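Chapter 15
The Doctor's Obituary as a Source

Learning goals
After working through this chapter, students should be able to:
identify the standard parts of a medical obituary
separate claims that can be checked from claims that cannot
trace a hospital career using an obituary and at least one other record
explain what obituaries tend to leave out

Most doctors leave very little behind them in the way of personal papers. Case notes belong to the hospital, letters get thrown away, and diaries are rare. What often does survive is a short obituary, printed in a journal or a hospital newsletter a few weeks or months after the death. For many working physicians it is the only account of a whole life that was ever put into print, and so historians use it a great deal.

It needs to be used with care. An obituary is usually written by a colleague, a former student, or a member of the family. The writer may have known the doctor only in the last part of his or her career. Early years are filled in from memory, from family stories, or from a form the doctor filled out long before. 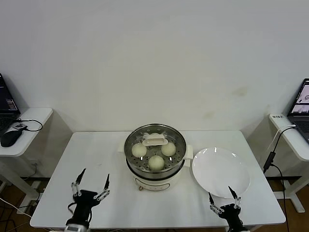
Dates are the first thing to check. Years of qualification are generally right, as they could be looked up when the obituary was written. Dates of house jobs and junior posts are less reliable, and wartime postings are the worst of all. A man may be said to have "spent the war in the Navy" when his record shows eighteen months at sea and the rest at a shore hospital. The phrase is not a lie. It is how the family talked about it.

The material in this chapter comes mainly from the Varkance Collection, a set of clippings kept in the library at Lavatthorpe. The collection holds 2239 items, of which 1284 are full obituaries. The remainder are death notices, funeral reports, and a few retirement speeches filed with them by mistake. Coverage stops at 2000. Students without access to Lavatthorpe can do the exercises with any run of hospital newsletters, provided the run covers at least two decades.
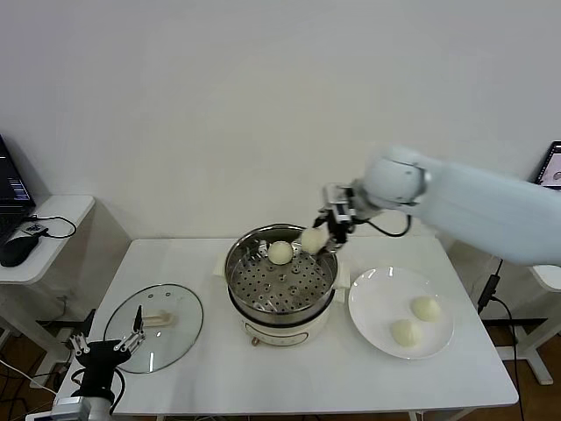 M. Ó Súilleabháin
Lecturer in Medical Biography, Lavatthorpe

15.1 The shape of the obituary

Read a dozen medical obituaries from the same journal and the pattern is plain. First comes birth and parentage, often with the father's occupation. School follows, then medical school, then a list of posts in order. The main appointment gets the most space. After that the writer turns to character, then to hobbies, then to the last illness, and finally to the surviving family.

This order was already fixed by the time the earliest items in the collection were printed, and it changed slowly. Hobbies take up more room in the later ones. The father's occupation shrinks and in the end drops out, except where he was also a doctor.
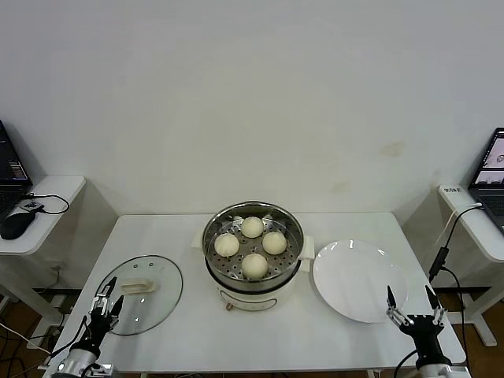
The list of posts deserves a slow reading. Look for gaps. A gap of a year between a junior post and the next one up may mean illness, a failed examination, a period overseas, or a job the family preferred not to mention. The obituaries of women doctors have longer gaps, and the writers often pass over them in half a sentence. Hospital staff lists will sometimes show that the doctor was working all along, in a part-time or unpaid clinic post.

Look also at the names of the hospitals. Small ones closed or merged, and writers tend to use whichever name they knew. Cillgate Infirmary appears in the collection under three names, and a student who does not know this will give several physicians an extra job they never held.

15.2 Praise and its codes

Obituary writers rarely criticize in the open. They have a set of polite phrases, and other doctors would have known how to take them. "He did not suffer fools gladly" usually points to a bad temper. "She held firm views" suggests long fights over beds or budgets. Some phrases are harder to read – "a private man" may mean exactly that.
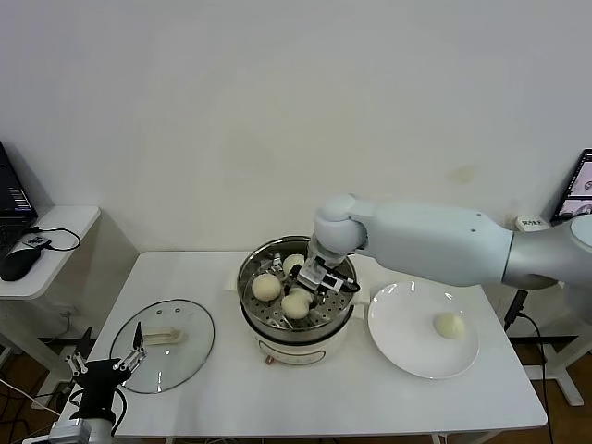
One reader of the last edition objected that students were being taught to find an insult in every kind word, and that many of these doctors really were as well liked as their obituaries say. The objection is fair. A polite phrase is a reason to look further, in committee minutes or letters if they exist. Where there is nothing else to compare it with, quote the phrase as it stands and say who wrote it.

Before going on to 15.3, choose one obituary and underline every statement that could be confirmed from a second source. Keep the marked copy. It will be needed for the exercise at the end of the chapter.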